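Acta de la reunión de vecinos del edificio Gumitz, 16 de febrero de 2021

Empezamos tarde porque media escalera no encontraba el enlace de la videollamada y yo, que tomo nota este año, tampoco. Al final nos conectamos casi todos los pisos, menos el ático.

Primero se leyó el acta anterior y se aprobó sin cambios (bueno, con una falta de ortografía mía que ya he corregido).

Después pasamos a las goteras del portal. La empresa Wukton pide 809 euros por sellar el lucernario y repasar la bajante. Geleck lo deja en unos 300, pero solo mira el lucernario. Hubo debate largo – larguísimo – y ganó Wukton por dos votos. El tercero B pide que conste que prefería esperar a otro presupuesto, y consta.
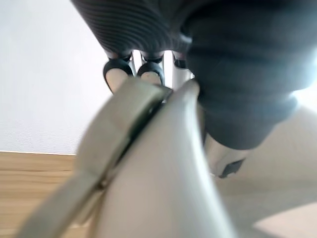
Superficie gris clara y lisa, con la cubierta gris oscura estriada detrás.

Luego vino lo de las bicicletas. Yo propuse poner ganchos en el cuarto de contadores y me dijeron que no, que ahí no se puede. Se queda en el patio, pegadas a la pared del fondo, y con etiqueta del piso. Las que sigan sin etiqueta en marzo se bajan al trastero común.

La derrama será de 30 euros por vivienda y lo que falte sale del fondo. Para macetas y tierra del patio se aprueban 200 más, que compraremos en el vivero Tzanetos. ¡A ver si esta vez aguantan los geranios!

En ruegos y preguntas, el primero A pide que no se sacudan alfombras por la ventana después de comer. El segundo A pregunta por el felpudo del portal, que sigue sin aparecer.

La próxima reunión, en marzo, otra vez por videollamada. Mandaré el enlace la víspera.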